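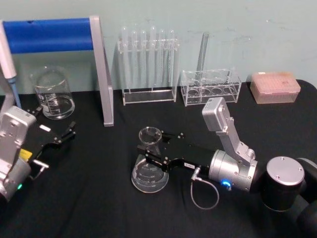

Slide 1. Good morning. The subject is glassware: how it is laid out on a small wet bench, how it is washed and racked, and how it is retired. I am going to stay with the plainest pieces, because they make up most of what passes through a teaching or routine lab and get the least written procedure. On the bench in the title slide those are an Erlenmeyer flask, a beaker with nothing in it, and six test tubes upright in a clear acrylic rack at the back by the wall. The second rack has four circular openings and a single tall tube leaning in it. Keep the leaning tube in mind. I come back to it on slide 5.

Slide 2. Scope. The notes cover borosilicate vessels used for holding, mixing and rough measurement. Volumetric flasks, burettes and class A pipettes are out of scope. They have their own procedure and their own cupboard at Clondholm, and should not share a drying rack with anything discussed today.

The figures come from the Clondholm teaching labs. The inventory on the day we closed the books was 3590 pieces, of which 2015 were test tubes. Beakers and Erlenmeyer flasks together came to 700. The remainder is funnels, watch glasses, cylinders and a long tail of items that get used once a term.

Slide 3. Graduations. Pause here, this is where the questions usually come.

The marks on a beaker or an Erlenmeyer are a guide to filling. Many flasks carry their tolerance in print next to the maker's mark, and five percent is common. Students read the line as if it were a cylinder. If a protocol gives a volume to the milliliter, the protocol should also name the vessel. We rewrote the Clondholm sheets so that every volume is followed by the vessel it is measured in, even where it looks redundant.

White enamel marks wear. The first sign is a chalky look at the lower lines, then gaps. Strong alkali baths speed this up. A vessel whose scale is no longer legible can stay in service for mixing, but it goes to the unmarked shelf and gets a diamond-scribed U on the base. Do not re-ink a scale by hand.

Slide 4. Background color. Clear glass on a pale surface is hard to see, and clear glass in clear acrylic is harder. We ran black tops in one room and white in the other for a full year. On black, the printed marks stand out and a chipped rim shows as a bright line. On white, colored solutions and precipitates are easier to judge. Neither is right for every task. The low-cost answer is a black top with a loose white tile at each station. Titration goes on the tile, everything else goes on the top.

Walls matter less than people think. Light green or cream, matte, wipeable to shoulder height. Gloss paint gives reflections that can be mistaken for a meniscus.

Slide 5. Racks. The tube that leans.

A tube leans for one of three reasons: the opening is too large, the lower plate is missing its dimple, or the tube is too long for the distance between the plates. In each case the load sits on one point of the wall. Empty, this is harmless. Filled, the center of mass moves toward the lean, and a light acrylic rack with one long tube in it can go over when the bench is knocked.

The rule we use: the rack supports at least half the length of the tube, and the clearance between tube and opening is no more than 2 mm. The Begović racks we bought for the first-year room meet this for standard tubes and fail it for the long ones. The older Irnis pattern has deeper plates and takes both, but it is heavier and the corners crack if it is dropped. We kept both and put a colored dot on the end panel. Blue for standard, red for long.

Acrylic and solvents. Acetone will craze it on contact. Ethanol will do so slowly, especially around drilled holes where there is residual stress. Wash racks in lukewarm water with a neutral detergent. No drying oven. If a rack has to be sterilized, buy polypropylene.

Slide 6. Bench position. Sketch on the whiteboard if there is one.

Tall and unstable items at the back. Working vessel in the center, a hand's width from the front edge at minimum. Waste beaker on the side of the non-writing hand. Pipettes hang on a stand, tip down, and never lie across the bench. Anything with a cable, such as a stirrer or a balance, has the cable routed behind the glass and never in front of it. When we went through the breakage book, sleeves and cables accounted for more entries than dropped vessels did.

Erlenmeyers are held by the neck for swirling and supported at the base for carrying. Full flasks over 500 mL are carried with both hands. Beakers are held around the body, below the rim. The spout is the weakest part and it is where people put a thumb.

Slide 7. Washing. Read straight through, the handout has the same text.

Empty to the correct waste. Rinse twice with tap water. Brush with detergent, using a brush with an intact tip. A bare wire end scratches the base of a tube, and the scratch is where it fails on heating. Rinse until there is no foam, then once with deionized water. Check the film: clean glass drains in an even sheet, dirty glass beads. If it beads, wash again.

Invert on pegs. Tubes dry mouth down in the wire basket, and go back to the acrylic rack only when dry. Trastow detergent is what we use at present. The concentration on the label is higher than hand washing needs, and we dilute to half.

Slide 8. Retirement. Star cracks, rim chips, and any scratch you can catch with a fingernail. A chipped rim on a beaker can be fire polished if you have someone who can do it and an annealing oven. We have neither, so it goes in the glass bin. Borosilicate does not go in household recycling. It melts at a higher temperature than bottle glass and spoils the batch.

Record each retirement by type and cause. A tally sheet on the inside of the cupboard door is enough. Ours is changed every November, before the new order goes in.

Slide 9. Questions. If time is short, skip the wall paint and take the rack question first. Handouts are on the table by the door. The rack dimensions are on the back page, in millimeters.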